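Translation workshop, notebook
Wednesday, February 16, 2022
Dhammapada, working on verses 13, 25, 60 and 184

I write this the same evening, so that it is still fresh. The room at Mokoena was cold again and we kept our coats on until the break. Present were the usual people from Perport and two from the evening reading group, who do not read Pali but who are very useful when we read the English aloud.

First, the leftover from last time, verse 13, the house with the bad roof. Our version was:

As rain breaks through a badly thatched house,
so desire breaks through an untrained mind.

I had complained about "breaks through" and I still complain, a little. The verb is samativijjhati, which has piercing in it. Rain that breaks through makes me think of a disaster, with the ceiling on the floor. But a bad thatch does something slower and more annoying. It drips in one place, you put a bowl, then it drips in another. We tried "gets through", "comes in", "finds its way into". The last was liked by almost everybody, and I also liked it for ten minutes, until I saw that it gives the rain an intention. The rain in Pali does not look for anything. We also discussed if "thatched" must stay. Ducchanna is only "badly covered". One of the readers said that with "roofed" she sees a house in our own street, and with "thatched" she sees a postcard. This decided it for me.

Present state:

As rain gets into a badly roofed house,
desire gets into an untrained mind.

It is plain, perhaps too plain. I put it into the Floslow file as provisional. Note that verse 14 has to change at the same time, it is the same sentence turned around (well covered, well trained), and if somebody changes the one without the other the pair is lost. I have already done this mistake once in January and had to repair it.

Rāga: we keep "desire" for now. "Lust" is too narrow in the English of today, "passion" has become a word for job applications. But then we have the problem of taṇhā, where some of us also wrote "desire" in the later chapters. Proposal: taṇhā is always "craving", rāga is "desire" unless the verse makes it impossible. To be checked through the whole file before March.

Verse 25. We gave it the most time and I think it deserved it.

uṭṭhānenappamādena saṃyamena damena ca
dīpaṃ kayirātha medhāvī yaṃ ogho nābhikīrati

The old question is dīpa, island or lamp. In Pali the two words have the same form, where Sanskrit keeps them apart. In this verse the flood decides the matter, a flood does not threaten a lamp in the first place, it threatens ground. So "island", and there was no real fight. What we fought about was the verb. Kayirātha is "should make". One makes an island. Three of the drafts on the table had softened this to "becomes an island" or "finds an island", and I understand why, an island is not something one usually makes. But exactly this is the strange and good thing in the verse. Somebody is carrying earth. The first half gives the means: effort, heedfulness, restraint, self-control. With those you build the place where you will stand.

I was in favor of keeping the strangeness and I think I spoke too long. 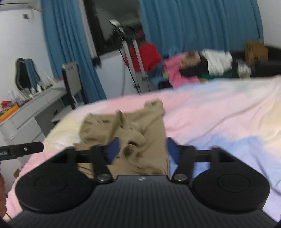 The second difficulty is the list itself. Saṃyama and dama are very near to each other and the English words for them are all a little grey. "Restraint and self-control" sounds like a school report. Somebody offered "by holding back, by taming himself", and I like the second part, dama really has to do with taming animals. The first part is weaker, one holds back a sneeze. We also asked if four nouns in a row can be turned into verbs: rise, stay awake, hold steady, tame yourself, and make an island. It is lively when you say it. But then the wise man of the verse (medhāvī) disappears and it becomes an order to the reader, and the verse is not giving an order, it says what a wise person would do. So we went back to nouns.

By effort, by heedfulness,
by restraint and by taming the self,
the wise should make an island
that no flood can cover.

Objection to "the self" from the back of the table, and it is a serious objection. In a Buddhist text one should not put a "self" where the original has none. Dama stands alone. I had written it only for the rhythm. Changed to "by restraint and by training". Then "training" makes an echo with "untrained mind" in 13, where the word is abhāvita, a different root completely. A reader with no Pali will believe that there is a link which the text does not make. I leave it open, marked in Floslow with a question mark. If anybody has a better word for dama, please write it directly there and not in an e-mail to me, I lose them.

Appamāda: "heedfulness" stays for the whole of chapter two. We all know that no living person says it. Every other candidate is worse. "Mindfulness" is needed for sati. "Diligence" sounds like office work. "Not being careless" is correct and impossible to repeat so many times.

Verse 60 went quickly, and it was a pleasure.

Long is the night for one who lies awake,
long is the mile for one who is tired,
long is saṃsāra for fools
who do not know the true teaching.

A yojana is of course longer than a mile, and we know it. Plostier asked us in their last letter if we could have a footnote for every measure. My opinion is no. The line works on the tired legs of the reader, and with a footnote he sits down to calculate. We could say "road" and avoid the question, "long is the road for one who is tired". It is smoother, and I am suspicious for that reason. A road is long or short by itself, but a mile is always the same mile, and only the tired person makes it long. That is the point of the verse, if I understand it correctly. We keep "mile". Saṃsāra stays in Pali, it will be in the glossary. The reading group asked if "for fools" is not too harsh. It is harsh, the chapter is called The Fool and it begins with this verse, so I see no way around it.

Jāgarato, "one who lies awake": strictly it is only "one who is awake". I added the lying down. I defend it, a man who is awake and working does not find the night long in the same way. But it is an addition and it should be recorded as such, so I record it.

Verse 184, only the first line, then the time was over.

khantī paramaṃ tapo titikkhā

We have "Patience, endurance, is the highest austerity". Nobody was content. Khantī and titikkhā stand on the two sides of the line like two hands, and our English puts them together in the front and makes the one explain the other. Also "austerity" has become a word of the finance pages. Tapo has heat in it, the practice that burns. Suggestions on the board:

Patient endurance is the highest practice.
No discipline is higher than patience that endures.
Enduring patience is the hardest fire.

The third one is beautiful and it is false, parama is "highest" and not "hardest", and we do not have the right to that fire without a note. I copied it anyway in the margin of my own draft. For the second half of the verse, please everybody prepare the word pabbajito. "Monk" will not do if samaṇo in the next line is also going to be "monk", as it is in the version we started from. I thought about "one who has gone forth" and "recluse", but "recluse" tells of a person who does not open the door.

A small remark about method. Today we read each version aloud two times, first by the one who wrote it and then by one who did not. The second reading is much more useful. The writer knows where the stress should fall and puts it there with his voice, and so he hides the fault. In verse 60 I had never heard that my earlier line had three heavy words together at the end until another person stumbled on them. I would like to keep this habit.

To do before next time:
- verse 14 to be changed together with 13 (me)
- craving / desire through the whole file
- dama, any ideas
- answer to Plostier about the footnotes, and ask them if long vowels will be printed with the marks in the running text or only in the glossary
- second half of 184, pabbajito and samaṇo
- the Pali dictionary goes back to the Mokoena shelf, it is still in my bag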